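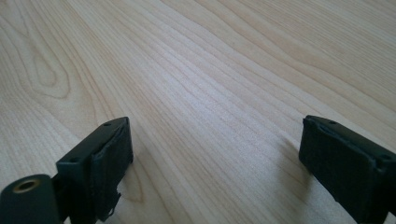 By the Clakell Household Encyclopedia staff
Last revised Wednesday, January 9, 2019

Wood grain is the pattern made by the fibres and growth rings of a tree once somebody has cut it open to look. The word also covers the direction of the fibres, their texture, and whatever a furniture salesman happens to be pointing at. Pale timbers with a wavy figure are much in favour for desks and kitchen tables, where the pattern will spend most of its life under the mail.

Formation
A tree in a temperate climate lays down pale, quick-grown wood in spring and denser, darker wood in summer, stopping by September or so to consider its position. A board sawn on a tangent to these rings shows the nested arches known as cathedral figure. A board sawn square to them shows straight parallel lines, costs more, and is admired chiefly by people who paid for it.

Sawing
Plain sawing wastes little of the log and gives boards inclined to cup. Quarter sawing wastes a good deal and gives boards that lie flat. The mill at Gollar offered both methods for decades, along with a third, called "Gollar cut", which later inspection showed to be plain sawing done on a Friday.

Working with the grain
Planing against the grain lifts the fibres and produces tear-out, a defect with its own substantial vocabulary, little of it printable. The Nyamweya handbook devotes 3 chapters to avoiding it and one paragraph to repairing it. The paragraph recommends sandpaper.

Imitation
Painters have counterfeited costly grain on cheap timber for centuries, using combs, feathers and nerve. Printed grain came later. The Plavo pattern catalogue listed 645 woodgrain papers in its first edition and 588 in its second, the missing ones having been found to resemble bacon.

See also: Burl; Knot; Veneer; Varnish, disputes concerning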